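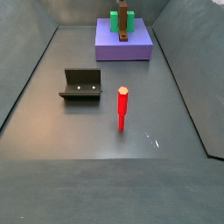
Two green uprights and a brown post on the purple base, with the black bracket down on the floor.

About Plultari

We make building pieces. Big chunky blocks, posts with feet, pegs you can pick out of a pile by feel, brackets, and a few odd parts that don't have proper names yet. They go to classrooms, after-school clubs, occupational therapy rooms and a good many kitchen tables, and we love hearing what people put together with them.

The shop is in Hanstead, on the second floor above a bicycle repair place, and most of us live close enough to walk. Our parts are cut and finished in Cavdale, an hour's drive away, and come back to us in flat gray crates that we sort on a Monday-sized table (our name for it, because it takes a whole fresh start of a week to clear the thing).

How it started

Denise Whitlock taught second grade for years and had a cupboard full of building sets with the same problem. Every piece in them was too much like every other piece. Kids could build a wall, and then a taller wall. What Denise wanted was a set where the pieces had to get along with each other: something low and wide to stand things on, something tall that needed a neighbor, something that only made sense once you turned it over.

She drew the first ones on the backs of attendance sheets. Kenneth Manalastas, whose daughter was in her class that year, had a saw and a free garage, and in March they had a shoebox of parts to try out. The first box had no brackets at all and far too many pegs. The kids used it every day anyway!

Lindiwe Pretorius joined to look after color and finish, and Boris Dimitrov came on to run the Cavdale end. Rasha Ghanem writes the build cards, tests them, throws most of them away and writes them again. That's still the whole company, plus whoever we can talk into sorting crates.

The pieces

Our standard set has 39 pieces and it fits on one shelf. If you've never used it, the purple base is the place to begin. We make it low and wide so that small hands can load it up without the whole build sliding around, and it's the piece children drag to the middle of the table first, nearly every time. It has been the same shape from the beginning. Lindiwe has tried other colors for it and we keep going back to purple.

Green uprights are next. Stand one on the base and you have a wall, stand a second one beside it and you have a gap, and a gap is a wonderful thing to give a six-year-old. Cars go through it. Dinosaurs go through it. A post goes in it and then you've got a tower with two guards.

The brown post is Kenneth's favorite and he'll tell you so at length. It's a tall thin shaft on a squared foot, with a round hole in the foot, and the foot sticks out on one side. That means it has a front and a back, and a builder has to decide which way it faces before anything else can go near it. We had letters about the first version (too wobbly, fair enough) and the foot has grown since then.

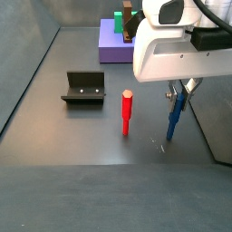

Red is for pegs. We picked the hexagonal top because a plain round peg rolls off the table and under the radiator, and we had lost enough of them that way in Denise's classroom to last us a lifetime. The lower part is thinner and round. You can stand a peg on its own as a person, a tree, a chess piece, a lamp post, or a very small lighthouse, and we have seen all of those in the same afternoon.

Brackets are the newest family. Ours are black and L-shaped, and they divide opinion here in the shop. Boris thinks they're the best thing we've ever made. Rasha thought they were a nuisance until she saw a group of fourth graders lean one against a post to make a ramp, and now she has a whole run of cards built on leaning things. Try one flat, try it standing, try it propped at an angle against something taller. It is a different piece each time.

Trying things out

We do our own building at a gray table with low sides. Gray because every color we make shows up well against it, sides because things fall over a lot when you're working out what a set can do, and we got tired of crawling around on the floor. Any new shape spends time there next to the old ones before it goes in a box. We want to know if it looks good beside purple, whether it crowds the green pieces, and what you'd naturally reach for after it.

Some ideas don't make it. There was a yellow wedge that everyone liked to hold and not one of us could find a use for. There was an arch that took up so much room we would have had to drop four other pieces. Both are on the windowsill, and we're not done with the arch.

Rasha's cards never show a finished build from every side. She gives you a starting point (base in the middle, uprights on top, post between them) and then a question, such as how you could swap the post for something else and keep the height. A card that takes one child 2 minutes can keep another busy until lunch, and both of those are fine with us.

Who uses them

At last count 1551 sets had gone out. Our longest-running customer is the Yusuf Learning Center, where the staff keep 10 sets mixed together in one enormous bin, against all our advice, and send us the most inventive builds we get from anywhere. They were the ones who asked for more uprights. They were right, and the standard set changed because of it.

We also hear from grandparents, from a physical therapist who uses the pegs for grip practice, and from one architecture student who wanted to buy nothing but brackets. We sold her a bag of them. Loose parts are always available if you've lost something or simply want more of what you like, and you don't have to buy a whole set to get them.

Come and see us

Visitors are welcome in Hanstead. Send a note first so we can clear a chair and get the crates out of the hallway, and bring the kids if you have them. If you teach, ask Denise for the classroom pack list, which she keeps up to date herself and will happily talk through with you over the phone.

And please send pictures of what you build! We pin them up by the stairs.

Page last updated 2020-05-03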